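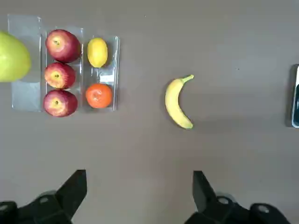
Vameck divided fruit tray, clear

I bought two of these in June to replace a bowl where the fruit at the bottom kept going soft. Model 3623, sold through the Dumard shop. Delivery took 3 days.

It is a plain rectangular tray in clear plastic with compartments of different widths. Apples sit well in the narrow one, three in a row, though the last tends to ride up on the rim. Oranges and lemons go in the next one along. The wide compartment is meant for bigger fruit, but a large pear can lean over the side, so I mostly keep grapes there.

Cleaning is easy enough with warm water and a cloth. The corners of the narrow section need a small brush. Fingerprints show up on the rims.

My older Moreira tray was deeper and held more, but it weighed 700 g and was awkward to lift out of the fridge. This one I can carry in one hand when full.

No lid is supplied. I would buy it again at the same price.

4 out of 5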